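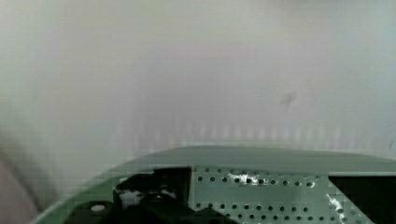
The view from the wrist, Undelden open day.

14 shares | 2 comments
Reading time: 2 min

THE VISITOR FROM TENDEN

The Undelden Institute of Domestic Machinery opened its doors to the public on November 6, 2019. Visitors were admitted in groups and were asked to leave their coats and umbrellas at the front desk. By noon the register held 141 signatures. The last of the morning belonged to Remo Serra, retired inspector of kitchens for the district of Tenden.

Mr. Serra had closed 300 kitchens in the course of his career. He informed the guide of this on the stairs. The guide, whose name was Sorrentino, thanked him and continued with the prepared remarks.

In the demonstration room the guests were placed behind a line of tape. Mr. Serra read the notice on the door in full and then asked whether the arm held a food handler's certificate. Sorrentino replied that the arm handled no food. Mr. Serra wrote this down. 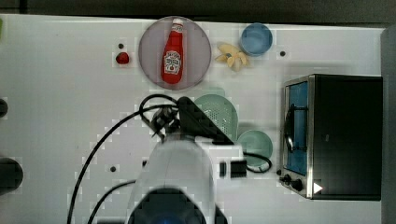 The Institute's rules for open days provided that any guest might put a question in writing, and that a written question must be answered before the group moved on. Mr. Serra put his first at once. He wished to know why the ketchup bottle had been laid down on the plate, when in every kitchen he had approved such bottles stood upright on a shelf. Sorrentino consulted the binder. The binder dealt with the black cables, with the toaster oven and with the mint-green colander at the middle of the table. On the bottle it was silent.

"Then it is an oversight," said Mr. Serra.

"It may be an arrangement," said Sorrentino.

The other guests shifted their feet. A child asked when the arm would make lunch and was told that lunch was served downstairs. Mr. Serra was offered a chair, which he declined – he had never sat during an inspection.

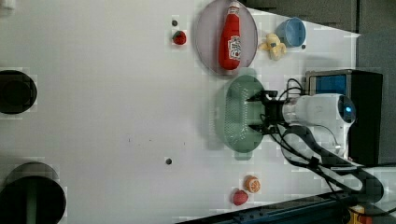
He put his second question shortly before the bell. It was written in a smaller hand, and Sorrentino read it twice before reading it aloud. Mr. Serra wished to know whether the arm was ever told that it had done well.

The binder was consulted again. Sorrentino closed it and stated, for the record, that no procedure existed.

Mr. Serra nodded. He took from his jacket the pad of green slips he had carried since Flirkside, his first posting, and filled one out with the date and the room number. He signed it and handed it across the tape. Sorrentino placed it in the binder, behind the page on cables, and led the group down to lunch.

RELATED
The Elevator at Flirkside
Minutes of a Short Winter
What the Clerk Kept in February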